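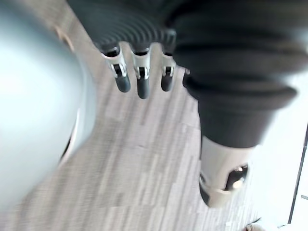

Who started Mendonça Family Dance School?
Consuelo Tapia did, with 18 students and a borrowed record player, in a rented hall over on the Molden side of Gulardale.

These days we teach 116 dancers, from wobbly four-year-olds to grandparents who come for the waltz (and the gossip!), and we love every one of them.

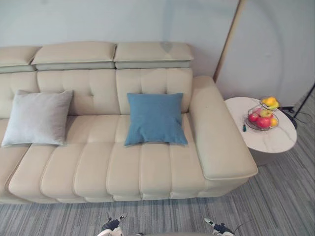
The big beige sofa

Our doors open at nine, and parents are always welcome to stay and chat.

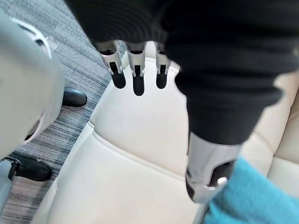
Come November we put on our winter show in Dreltbridge, and new families are invited to that too.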